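Mug tree or hooks under the shelf? Small kitchen
Kitchen and Home > Storage

toivo_s
Hello all. We moved in August to a flat where the kitchen has one cupboard, and the mugs are taking half of it. I would like to get them out of there. My wife wants a mug tree on the worktop. I would prefer hooks screwed under the open shelf, so that the worktop stays free. The shelf is 39 cm above the worktop and it is solid pine, so it can take screws. Has anyone lived with both? I am interested in what annoys you after one year, more than in how it looks on the first day.
Toivo Sjöberg

caradogw
Hooks, every time. Had a tree for years and it was for ever getting knocked when I reached for the kettle. Lost two good mugs that way. Under the shelf they're out of harm's way and you can wipe down without shifting anything.

Arwel P
Can't agree with Caradog. Hooks are fine if all your mugs are the same height. Ours aren't, and the tall ones hung so low that you caught them with the toaster. Took the lot down and filled the holes. A tree you can pick up and move when you need the space for pastry.

caradogw
You need to space the hooks properly, Arwel. That's not the hooks' fault.

Arwel P
Spacing does nothing for height, does it?

yupin_ph
Good evening. I have used both in two different kitchens, so I will try to answer the question of Toivo.

The hooks were in my first kitchen. What annoyed me was the dust and the grease. The mugs hung near the cooker, and those we did not use every day became sticky on the outside. If your shelf is far from the cooker, you may not have this problem.

Now I have a tree. What annoyed me with the first one was the base. It was small and round, and if you took two mugs from the same side, the whole thing leaned over. So please look at the base before you look at anything else. I would also count your pegs honestly. If you have four pegs and ten mugs, six mugs are still in the cupboard.

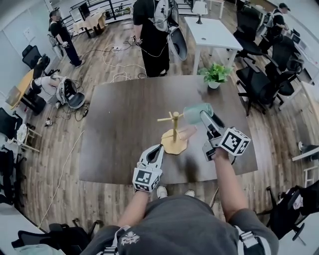 I also advise you to check the handles. Some handles are so narrow that they go on the peg only with pushing, and then they do not come off easily in the morning when you are half asleep. Take one of your own mugs to the shop and try it. The assistant at Tralum looked at me strangely, but she let me do it.
Yupin

yae.m
I agree with Yupin about the base. Mine is from Mistov and it is heavy at the bottom, so it has never fallen. But I do not let mugs go on it wet. The water runs down the post and the wood became dark there after one winter. Dry them first with a cloth.

caradogw
One more job to do, then. With hooks they just drip on the worktop and you wipe it.

yae.m
On your worktop, maybe! Mine is oiled wood, so I would have the same dark marks in a bigger place.

toivo_s
Thank you, this is very useful. Our shelf is next to the cooker, so I think the grease decides it. I measured the corner by the bread bin and there is a space of 31 cm, which should be enough for a tree with mugs on it. I will take our widest mug to the shop on Yupin's advice. My wife is pleased and has asked me to write that here.

Arwel P
Sensible woman. Let us know which one you get.

caradogw
I'd still put two hooks up for the big ones.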